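The parish of Lededside is hiring a part-time pastoral coordinator. The post is open until filled, and we will start reading applications in January.

## Parish Pastoral Coordinator (part-time)

**Reports to:** Fr. Declan Ó Dubhghaill, pastor
**Place of work:** parish office, Lededside, with regular visits to the mission church at Orellana
**Contract:** renewable each year after a 3-month trial period

### The parish

Lededside is a Catholic parish of 348 registered households. It was formed in 2000, when the congregations at Lededside and Orellana were placed under one pastor. Both churches are in use. Sunday Mass is celebrated at each, and there is a monthly Mass in Amharic at Orellana, arranged by Gebremedhin Jemal.

The parish has had no pastoral coordinator since Enda Keogh retired. Sacramental preparation has been shared among the catechists, and visits to the sick have been handled by the pastor and the deacon, Botond Illés. Both arrangements work, but the catechists have asked for one person to keep the calendar and the records, and the visiting list has grown longer than two people can cover.

### What the job involves

- Scheduling and leading preparation sessions for baptism, First Communion and confirmation
- Meeting with parents and godparents before a baptism, usually in the evening
- Keeping the sacramental registers current and answering requests for certificates
- Drawing up the visiting list for homebound parishioners and the residents of Evlow nursing home, and making some of the visits
- Training new lectors and extraordinary ministers of Holy Communion
- Helping families choose readings and music for funerals
- Writing the weekly bulletin, which goes to the printer on Monday by noon
- Attending pastoral council meetings and keeping the minutes

The coordinator does not handle payroll, the offertory or building repairs. Those stay with the parish office manager, Úna Nic Giolla.

### Hours and pay

The position is 15 hours a week. Most weeks this means two mornings in the office, one evening, and Sunday until the end of the last Mass. Hours are heavier in Lent and before First Communion – time off in lieu is given in the summer. Pay follows the diocesan scale for lay pastoral staff and depends on training and experience. Mileage between the two churches is paid, and so is mileage for home visits. There is a small yearly allowance for courses or a retreat.

### What we are looking for

You must have:

- Active membership in a Catholic parish
- Experience in religious education, pastoral care or youth ministry, paid or unpaid
- Good written English
- A driver's license and use of a car
- Willingness to complete the diocesan background check and safe environment training before starting

A certificate or degree in theology or pastoral ministry is useful but not required. Spanish or Amharic would also help. We keep parish records in a program called Zarnivis and will teach you to use it.

### How to apply

Send a cover letter and a résumé, with the names of two references, to Úna Nic Giolla at the parish office. One reference should be a priest, deacon or pastoral staff member who knows your work. Paper applications are fine and may be left in the mail slot at the side door of the rectory. Please write "Coordinator" on the envelope.

Interviews will be held in the rectory with the pastor, the deacon and one member of the pastoral council. We will ask each candidate to give a 3-minute reflection on a Gospel reading, which will be sent ahead of time. Candidates who are not chosen will be told in writing.

If you want to talk about the job before applying, call the office any weekday morning and ask for Úna. Deacon Botond can also answer questions after Mass – he is normally at Orellana.
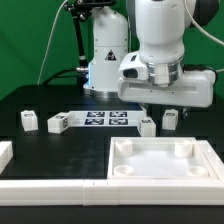
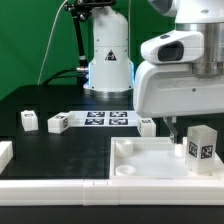
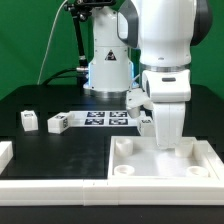
*White robot arms at a workstation.*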